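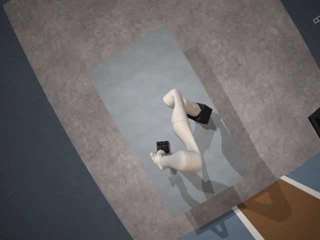
Give the town hall steps back to the brass bands

I heard my first brass band at the age of four, sitting on my uncle's shoulders in the rain, and I've been a hopeless case ever since. So when Zasgate council asked residents last month what the old market square should be used for, I filled in the form, then filled in the back of the form, and then wrote this.

We use cookies to remember your settings and count visits. Accept | Manage choices

The square used to have a band every summer evening the weather allowed, and plenty when it didn't. Shafiq Gamage, who played second cornet with the Pralstead Works Band for most of his adult life, remembers people bringing kitchen chairs out of their houses and leaving them overnight for the next concert. Kitchen chairs! I can't think of a better review of a band than that.

What I love about brass is that you don't have to decide to go to it. You come round the corner with your shopping, there's a hymn tune going up over the chemist's, and you stand there until the milk gets warm. A concert hall has many fine qualities (I've cried in a few of them) but it can't ambush you. Outdoors, the toddlers dance, the dogs complain, and some man you've never spoken to tells you the euphonium is flat. He's usually right, too.

People say the audience has gone. I don't believe it. When the band played a single afternoon in Constead, before everything stopped, almost 1,000 people came, and the plan had been to put out 258 seats. Stuart Bramwell conducted the second half facing half sideways so that the people stuck behind the bus shelter could feel included. 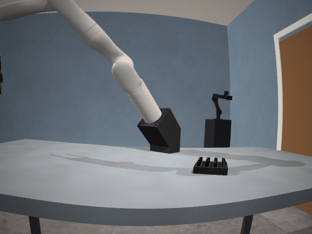 A good cornet section needs breath, nerve and years of being told off by someone kind. Rehearsal is where it all comes from, and rehearsal is cheap: a room, some stands, a kettle. I know the fashion is for grander things, and I like a bit of spectacle myself. I can look at a white robot arm, all smooth rounded links with that squared-off black block on the end, and admire it as I'd admire the bend of a tuba. But ask me what I want on a summer evening and it's twenty-odd people in blazers, slightly out of breath, going for the top note together.

The children's band is the part that gives me most hope. Shahnaz Howlader started it with borrowed instruments and a cupboard full of dented mutes, and last time I looked in they were tearing through a march at a speed the composer can't have intended. It was glorious. They'd play on the steps tomorrow if you let them.

The council's figure for a summer of music is £2,154, covering chairs, insurance and somebody to move the bins. I'd call that a bargain. Put the first concert in July, start it early enough for the little ones, and please, please let them finish with something slow.

The form closes at the end of the month. Mine is already in, both sides.

June 2021

17 shares | 4 comments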